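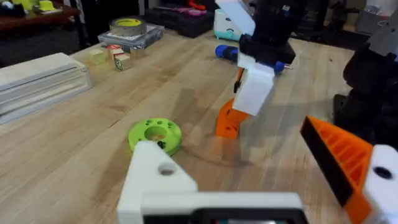
Tools and parts on the bench

Jonby tow bar for light aircraft, £49

I've pulled my own taildragger about with one of these for two summers and my back is very grateful! It folds down small enough to go behind the seats, weighs next to nothing and fits most tailwheels up to 40 mm wide – measure yours first, please.

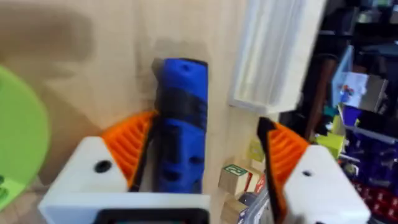

Catalogue page 30

Spare pins are in stock, part no. 2302. If you're stuck, ring and ask for Folasade Etim (she flies one too, and loves a natter).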